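Datasets > Language > Tellura Household Words

Tellura Household Words - README

By the Tellura team, Flisdale. Updated in February

## What it is

Tellura is a list of 2,612 everyday words and short phrases that people in Flisdale and Broson use for things at home. We collected them with a paper form and later typed them into one table. Many of the words are not in the usual dictionaries, or they are there with another meaning.

## Files

- `words.csv` - one row for each word
- `places.csv` - codes for the 24 neighborhoods
- `notes.txt` - remarks we could not fit in a column

## Columns

- `word`: spelling as the person wrote it
- `meaning`: short explanation in plain English
- `room`: kitchen, bath, yard, hall or other
- `place`: neighborhood code
- `age_group`: one of 5 groups, can be empty

## How it was collected

Forms were given out in libraries and at the Monday market. Each person could write up to 30 words. We did not correct the spelling, so the same word can appear in several forms. If you want to join them, please use the `meaning` column first and check by eye.

## Known problems

Broson has fewer forms than Flisdale. Words for the yard are few, and words for pets and their toys are mixed into `other`. Rows with the code `Wi` come from an older notebook and have no age group - please leave them out when you compare ages.

## License

Free for study and teaching. For other use, write to us before.

Contact: use the form on the Tellura page | © Tellura | Back to top
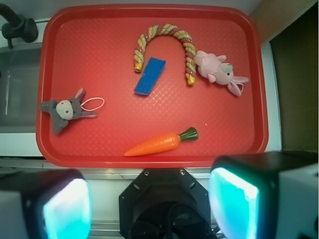

If you find a mistake, send us the row number together with the correct meaning, and we will change it in the next version.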